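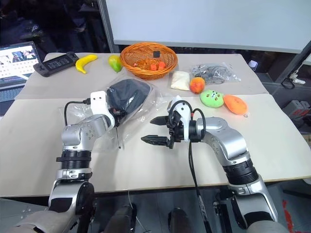 Last changed: Friday, May 8, 2026

MATS 203 Materials in Everyday Use
Handout for Lecture 17: Flexible Plastic Packaging
Fitdale Institute, School of Applied Materials
Lecturer: Alfie Catterall

Scope of the lecture

This handout accompanies the second lecture on packaging. Rigid containers were covered last week and are not repeated. Students are expected to have read the chapter on polymer structure before attending and to bring the glossary issued at enrolment.

Terms

Film: a thin, continuous sheet of plastic, supplied on a roll or made up into bags.
Laminate: two or more layers bonded together, which may or may not be of the same material.
Barrier: the resistance of a film to the passage of oxygen, water vapour or odour.
Haze: the scattering of light within a film or at its surface, perceived as cloudiness.
Soft plastic: the everyday term for packaging that can be scrunched in the hand. It is a description of behaviour and does not identify a polymer.

The principal film polymers

Low-density polyethylene (LDPE) is tough, soft to the touch and easily heat-sealed. Its long side branches prevent the chains from packing closely, which lowers both the density and the stiffness. It is used for bread bags, garment covers and pallet wrap. It is a good barrier to water vapour and a poor barrier to oxygen.

High-density polyethylene (HDPE) has few branches and a higher degree of crystallinity. Films made from it are thinner for a given strength, noticeably hazy, and rustle when handled. Lightweight produce bags on a supermarket roll are commonly of this type.

Polypropylene (PP) is usually met as a film stretched in both directions during manufacture. Orientation aligns the chains and gives a clear, glossy and rather stiff material that holds a crease. Biscuit packets, potato chip packets and the crisp sleeves around cut flowers are familiar uses. Once a tear has been started in oriented PP it tends to run, and many packets are notched for this reason.

Polyethylene terephthalate (PET) film is strong, dimensionally stable and a moderate oxygen barrier. It is seldom used alone in food packs and more often forms the printed outer layer of a laminate.

Clarity and appearance

A transparent film is not necessarily a smooth one. Where a clear film is folded, each surface reflects light at a different angle, and the folds show as bright lines even though the sheet itself transmits most of the light falling on it. Haze should therefore be assessed on a flat specimen held against a dark background.

Students often assume that clarity indicates a particular polymer. Clear LDPE, PP and PET films are all in general use, and appearance alone does not distinguish them reliably.
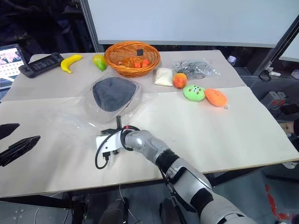
Wenjie Xiao asked whether a simple density test would settle the matter, given that polyethylene and polypropylene both float in water while PET sinks. It separates PET from the other two, but it does not readily separate LDPE from PP, and trapped air will cause a crumpled specimen of any polymer to float. Specimens should be cut small and wetted with a drop of detergent beforehand.

Recovery and disposal

Kerbside systems were designed around rigid items. Film wraps around the rotating shafts of sorting equipment and travels with the paper stream, so many councils ask that it be kept out of the recycling bin. Students should consult the advice of their own council, as arrangements differ.

Where film is collected separately, single-polymer polyethylene is the most readily reprocessed. Laminates present a greater difficulty. The layers cannot be parted economically by mechanical means, and the mixed melt has inferior properties. Recent design practice favours packs in which every layer belongs to one polymer family, with only a very thin barrier coating.

Tutorial work

2 specimens of film will be issued to each student. Record stiffness, tear behaviour in both directions, and haze. State which polymer you consider most likely and the evidence on which you rely. An answer of "undetermined" will receive full credit where the reasoning supports it.

Further reading

Friesen, Films and Their Uses, chapter 3.
Vollska, Notes on Packaging Design, the section on laminates.

Written work is due at the School office before the next tutorial. Late submissions require a signed extension form.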